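Rules we kept at the Stamis bench

Njoroge Kombo and I cut our rule sheet down in June. The old one ran to almost 600 words and new operators skimmed it.

Liquids come first now. A mug with anything in it gets moved at the slow speed setting - no exceptions for short moves.
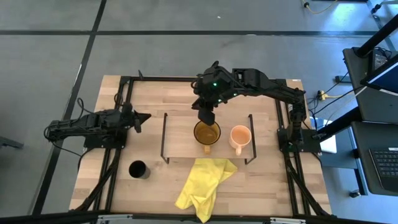
The second rule is about cords. Power strips stay outside the reach of both arms, and we check that before every session.

Cloth has its own line: close on a fold, lift a little, stop, then go on. 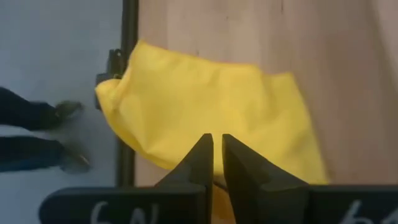 Fingers at the yellow cloth, Stamis bench

I still want a rule for where people stand. Njoroge is drafting it.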